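Bin picking gripper trial: FAQ
29/10/2019
By the Virkeck test bench

Same questions keep coming in, so answers are collected here. Will add more when there's time.

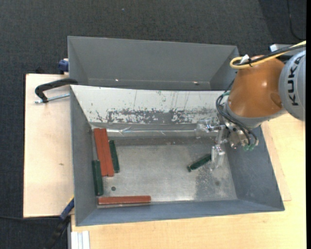 What are you comparing?
Two grippers, the Rondance and the Barreto. Same arm, same bin, same blocks for both. Only the gripper and its finger settings change.

Which arm?
KUKA. No plans to swap it. Had it already, mounts fit.

How many picks per gripper?
2000 scored, plus 200 warm-up picks that don't count. Total so far for the Rondance is 2444, becuase we reran a batch after a bad calibration in June.

Why long blocks and not cubes?
Cubes were too easy. Long ones lean on each other and end up flat against the walls, where fingers have trouble getting in. Red and green, so the camera can tell them apart.

Do you clamp the bin?
Yes. Always. An early run without clamps, bin slid and we threw out the numbers.

Does a scuffed metal floor bother the camera?
Some. Reflections give false edges. Lower exposure helps, a matte sheet would help more but customers' bins don't have one.

What about hoses?
Leave slack at the wrist, then check it at full rotation. Had 11 stops on the Barreto from a hose pulling tight. Those count as setup faults, not grip faults.

Which controller software?
Galtel for both. Default speed, default retry limit. Don't touch the retry limit between runs or the results can't be compared.

What counts as a failed pick?
Dropped block, no block, or two blocks at once. A slow pick is still a pick.

Can I get the raw logs?
Yes, ask. Columns are not labled yet.

When are Barreto results out?
After the last batch is scored. No date.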